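Two-finger grippers for sleeved fruit: Drukport or Ovley pads?

Forum: End effectors and tooling
5 replies

nidia_londono
We have a two-arm cell at Huamán and I'm trying to settle on finger pads for it. The job is fruit in foam net sleeves, handed from one arm to the other and put in a basket. I've run the Drukport hard pads and the Ovley soft ones on the same arms with the same controller, 90 handovers each.
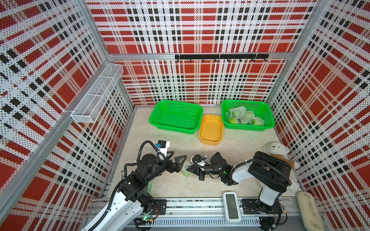 Grip force is where the two sets differ most. The Ovley pads will hold at a much lower setting, but they give a bit, so the fruit sits at a slightly different angle each time. With a sleeved fruit between both sets of fingers in the middle of the cell, that angle matters, as the second gripper has very little room to close. The Drukport pads are more repeatable but I don't like the force they need. Both sets got through the run without a bruise. Has anyone used either for longer than a few weeks?

pallet_fork
We had Ovley pads on a packing line until August. They were fine until they wore smooth at the tips, then they slipped on anything with netting. Budget for replacements. I'd go with the hard pads and turn the closing speed down.

gantry_keith
Disagree with that. Hard pads on soft fruit will catch up with you, you just won't see the marks until the fruit has been sitting a day or two. What closing speed are you on, Nidia? And are you using the wrist cameras for the handover or a fixed one?

nidia_londono
Closing speed is 15 per cent on both. Wrist cameras for the final approach, fixed camera for finding the fruit. The wrist view is good on bare fruit and less good on sleeves. The netting is what gives me trouble. If the fingers close low they get a pinch of net and no fruit, and the gripper still reports an object held.

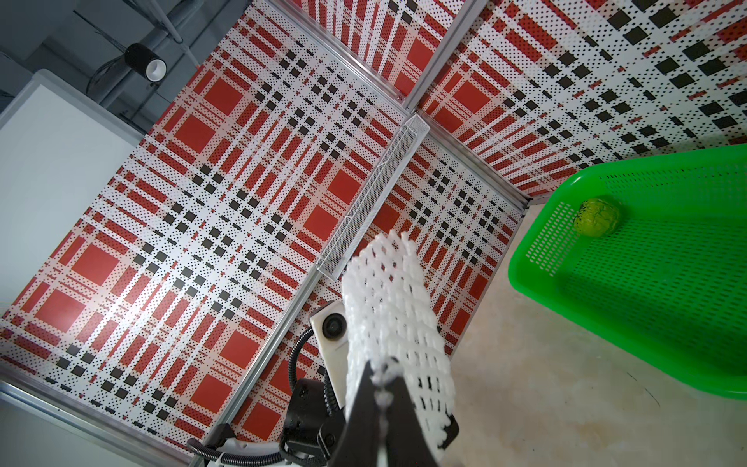 I've tried setting a minimum width so that a closed reading counts as a miss. It catches most of them. The trouble is bunched net, which can be thick enough to pass. I could raise the threshold but then small fruit gets rejected.

pallet_fork
Width on its own won't do it. Check the motor current as well. Net squashes and fruit doesn't, so the current climbs differently. We log it on the Bunar controller and it took an afternoon to set up.

gantry_keith
Current is noisy at 15 per cent. I'd take a second look with the wrist camera after the lift and compare. It costs you 700 ms a cycle but you can trust it more.

pallet_fork
700 ms on every pick is a lot if there's a line waiting.

nidia_londono
No line waiting here, so I can afford it. I'll try the camera check first with the Ovley pads and log the current at the same time, then I can see whether the two agree. Does the Bunar log at a fixed rate, or only when the value changes?

pallet_fork
Fixed rate. It's in the trace menu, off by default.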